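Wisari has 1,157 parcels' worth of odds and ends to sort before it moves out of its old unit, and as of this week it has a system. The system is a white table and some cardboard boxes.

The firm, which sells and mends small household electricals, is going across town to Hadura in February. The new place is smaller, has better heating and will not take everything that has gathered on the shelves over 26 years. So each item must now pass over the table and be given one of three fates: box, bin or "ask Phúc".

Phúc Phan, who is running the move, says the third category was meant to be temporary.

"I thought I would get a few queries a day," he said. "By four in the afternoon I had a shelf of them. One was a kettle lid. We have not sold that kettle for a long time."

Cables have proved the sticking point. Everyone agrees that most of them could go, and everyone has a particular one in mind that could not. A rule that any lead without a known owner would be thrown out lasted until lunch, when several owners came forward.

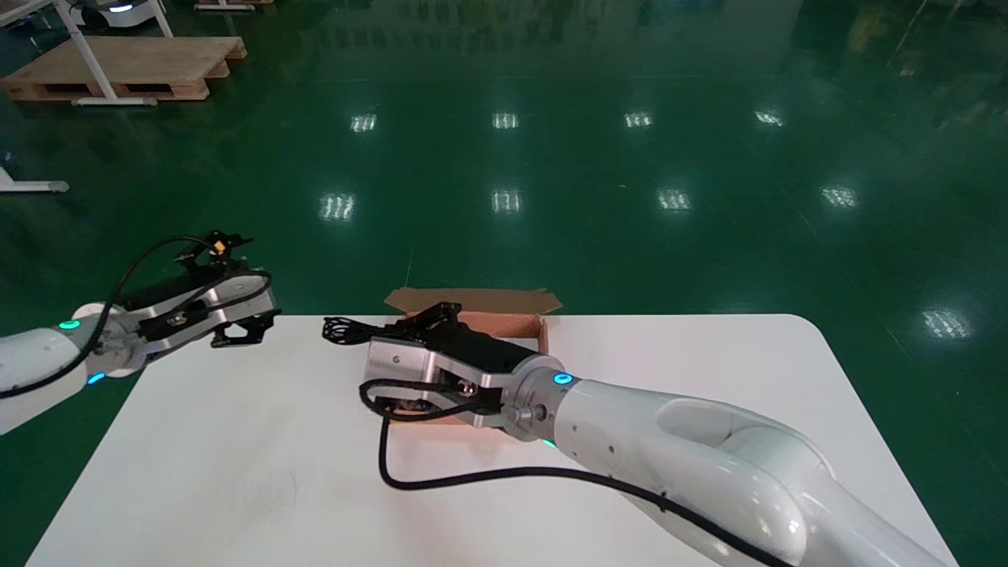 *An open box at the far side of the packing table, with a bundle of black cable beside it.*

Boxes are filled one at a time, under a rule brought in after an early attempt at doing several at once left the tape, the scissors and the packing list in three different boxes, all sealed. The flaps now stay up until somebody has read the list out loud. Mr Phan admits this is slow, and that the reading voice has become rather grand.

Khúc, the café next door, has offered to take any spare boxes when the move is over. It has also asked, politely, whether its extension lead might be among the cables. Wisari says it is looking.

Removal firm Prosetti has been booked for 100 boxes. Mr Phan would not say how many have been filled so far, but he did say that the table itself is going last, and that it has not yet been decided who will carry it.

Customers with repairs waiting can collect them from the old unit until the end of the month. They are asked to bring their ticket and, if possible, to leave with everything they came for.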